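Tralley Regional Library Service
2018-03-13

1/ Changes to borrowing conditions take effect across the Tralley Regional Library Service at the start of next month. This thread sets out what members can expect at the Carari and Kashyap branches and on the mobile service.

2/ Overdue fines will no longer be charged on any item, for any class of member. Existing overdue fines will be cleared from all accounts. Members do not need to apply or visit a branch.

3/ The decision follows a trial at Carari branch, during which 104 lapsed members resumed borrowing. The trial report was received in February and is available at the enquiries desk of each branch.
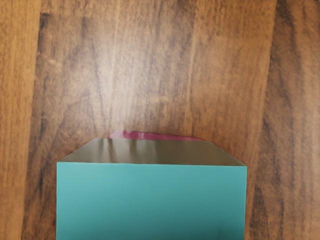
4/ Charges for lost or damaged items remain in place. An item is treated as lost when it is 3 weeks overdue. The replacement charge is removed if the item is later returned in reasonable condition.

5/ Reservations will continue to be held for collection at the branch nominated by the member. Members who no longer require a reserved item are asked to cancel the request so that it can pass to the next person in the queue.

6/ The Service currently has almost 400 items recorded as long overdue, many of them in the local history and large print collections. Members holding such items are encouraged to return them to any branch. No questions will be asked about the delay.

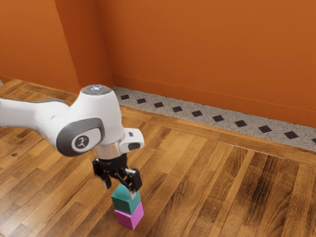 MOBILE LIBRARY

7/ The mobile library will add a fortnightly stop at Trorkik, outside the community hall. The stop replaces the former roadside collection point, which has closed. Returns chutes at both branches remain open at all hours.

8/ Home delivery is unchanged. Residents who are unable to travel to a branch owing to illness, disability or caring responsibilities may apply by telephone or ask a family member to enquire on their behalf.

9/ "Borrowing should be straightforward for every household in the district," said Evelien Michiels, Manager, Library Services. "We look forward to welcoming back members who have stayed away." 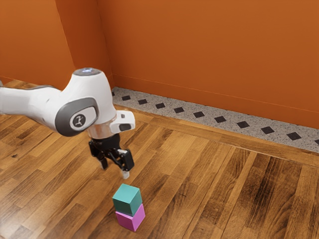
White arm with a silver flange at the wrist.

10/ Enquiries regarding individual accounts should be directed to the member's home branch. Please do not post card numbers or other personal details in reply to this thread.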